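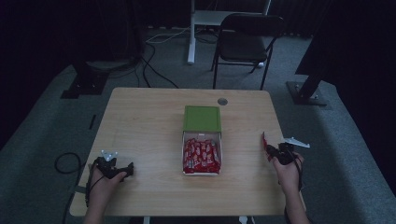 Part 3. Getting the desk ready and wiring up the Drotance

Right, you've got the box open and you've found the bag of screws (mine was taped under the tray, so check there before you write to the shop). This part covers where to put the phone base, how to run the cables and how to get a dial tone. I've set up the Drotance in two offices and my own spare room, and these are the notes I wish I'd had the first time.

What you need before you start

The base unit, the handset and the curly lead that joins them.
The flat grey phone lead, which is 3 metres long.
The power plug. Use the one that came with it, please – I tried one from an old radio and the display came up all wobbly.
A small crosshead screwdriver and a few cable ties.
A pencil.

Step 1. Pick your spot

Put the base on the side of the desk where you don't write. If you're right-handed, that means the left, so you can hold the handset and scribble at the same time. I did it the other way round for weeks and kept dragging the curly lead through my tea.

Leave a hand's width clear behind the base. The sockets are all at the back and the plugs stick out further than you'd think. If your desk has a cable hole, sit the base fairly near it, but don't park it right on top or you'll never get the leads out again.

Note: anything you keep on the desk for visitors, sweets included, wants to go on the far side from the phone. Wrappers get everywhere and the speaker slots on the Drotance are just the right size to swallow a torn corner.

Step 2. Run the leads

Feed both leads up through the hole from underneath, ends first. Do the flat phone lead before the power lead. The power plug has a fat moulded bit near the end, and if that goes up first it blocks the way for the other one (ask me how I know!).

If the hole has a plastic cap with a slot in it, take the cap off, pass the leads through and then put it back with the leads sitting in the slot. No hole? Take them over the back edge and hold them down with a cable clip.

Pull up enough lead to reach the base with a gentle curve to spare, and tie the rest in a loose bundle under the desk.

CAUTION: Don't fold the flat lead sharply or staple it. The wires inside are very thin, and a crackly line is nearly always a squashed lead.

Step 3. Plug everything in

3.1 Push the flat lead into the socket marked LINE until it clicks.
3.2 Push the curly lead into the socket on the side, and the other end into the handset.
3.3 Plug the power lead into the base, and only then into the wall.
3.4 Wait. The display shows dashes, then a row of zeros, then the time (wrong, but we'll get to that).

Lift the handset and listen. You should hear a steady tone. If it beeps quickly instead, you've got a message waiting from your phone company and the line is fine.

Step 4. If you get no tone

Try these in order:

Unplug the flat lead at both ends and push it back in. You want the click.
Swap the wall socket. In older buildings there's often one that was never joined up. Our Pustham office had its sockets put in back in 1993 and two of them do nothing at all.
Borrow another phone and try it in the same socket. If that one's silent too, the fault is with the line, so leave the Drotance alone.
Hold the RESET button at the back for a slow count of five. You'll lose the clock setting but keep your numbers.

Step 5. Set the clock and the ring

Press MENU, then 2, then type the time with four digits. Half past nine in the morning is 0930. Press OK and it beeps once. A double beep means it didn't like what you typed, usually a missing nought at the front.

For the ring, press MENU, then 3, and use the arrows. The ring called Falta is the soft one, and it's what I'd pick for a shared room. Please don't choose the top volume unless you work next to a printing press.

Step 6. Store your numbers

There's room for 100 numbers. Press STORE, type the number, press STORE again, then spell the name with the keypad. Long names get chopped off at the end, so Nikolovski comes out as Nikolovs on the small screen. I've given up and just use nicknames.

CAUTION: Switch off at the wall while you're halfway through storing a number and that entry is lost. The rest are safe.

Pencil your own extension on the paper strip under the clear cover, using small writing. The cover lifts from the left-hand corner with a fingernail.

Part 4 is the answering machine, so leave the phone plugged in overnight first if you can, as the backup battery needs a full charge before it will keep your greeting.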